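Gruvero Football Club
Vacancies

Academy Performance Analyst (Under-18 and Under-21 squads)

Gruvero Football Club is recruiting a full-time analyst to support its two senior academy squads. The post reports to the Head of Performance Analysis and is based at the Uzor training ground, with travel to away fixtures. The contract is fixed term, ending in May after the last league match of the season, with an option to extend by mutual agreement.

Background

The academy analysis department supplies video and event data to coaches, players and the loans office. Matches are coded live and checked again after the final whistle. Training is filmed on every full session day. The under-18 squad plays in a regional league and the under-21 squad in a national one, and the two schedules overlap on most match days. The postholder will normally cover the under-18 fixture in person and work on the under-21 fixture from video.

The club moved its footage and tagging to the Clusura platform last season. Physical data are held separately in Jondik and are matched to the video by session code. Previous experience with either system is useful but is not required – training is given in the first month. 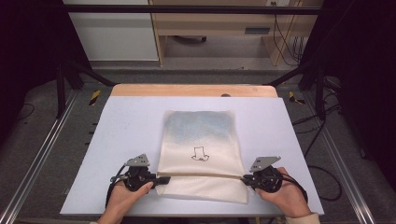
Main duties

Code under-18 matches live from the gantry or sideline, using the club's event definitions.

Complete the post-match check and release the coded file to coaching staff before the next training session.

Prepare opposition reports covering team shape, pressing triggers, set pieces at both ends and individual player notes. Each report draws on the opponent's last 3 available matches.

Produce individual clip reels for players ahead of their review meetings. Reels should be short and should follow the points agreed with the position coach.

Film training from the fixed tower and, where the drill calls for it, from pitch level.

Maintain the footage archive. It currently holds 3000 coded clips from academy goalkeepers alone, and older material still needs to be retagged to the present definitions.

Send monthly clips and data on loaned players to the loans office.
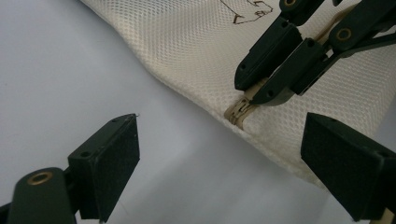
The balance between these duties changes over the year. During preseason most of the work is training footage and archive retagging. From the first league match onward, opposition reports and post-match checks take priority, and archive work is done when the schedule allows. Applicants should expect to work most weekends between the start of the season and the end of the spring fixtures. Time off in lieu is recorded and must be taken within the same season.

Essential requirements

A degree in sports science, performance analysis, data science or a related subject, or equivalent experience in a club setting.

At least one full season of live coding in soccer at academy, college or senior level.

Ability to write plainly for coaches. Reports are limited to 3 pages and are read on a tablet.

Working knowledge of spreadsheets and of at least one video tagging package.

A valid driver's license.

Desirable requirements

Some ability in Python or R, mainly for cleaning exported event files.

Experience of presenting to players under 18.

A coaching badge at any level.

Pay and conditions

Salary is set on the club's analyst scale and depends on experience. Meals are provided at Uzor on training days. Mileage is paid for away fixtures not reached by team bus. The post is subject to a background check and to completion of the club's child protection course before the start date.

How to apply

Send a resume and a cover letter of one page to the academy office, marked "Academy Performance Analyst". Include a sample opposition report with any confidential material removed. Reports prepared for another club should be submitted only with that club's permission – a report written from public broadcast footage is equally acceptable.

Shortlisted applicants will be asked to complete a coding task on one half of an under-18 match, followed by an interview with the analysis and coaching staff. The coding task is marked on accuracy against the club's definitions, which are supplied beforehand. Speed is not scored.

The closing date is 22 July 2020. Applications received after that date will not be read.
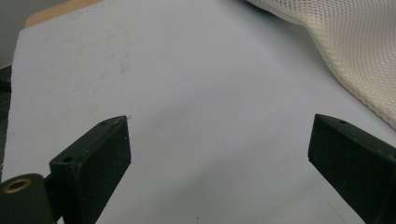 Chinyere Ogundipe
Head of Performance Analysis, Gruvero Football Club

Questions about the duties of the post can be sent to me through the academy office. Questions about contract terms, travel or the background check should go to Femi Tijani, Academy Operations Manager, at the same address. Please put the job title in the subject line.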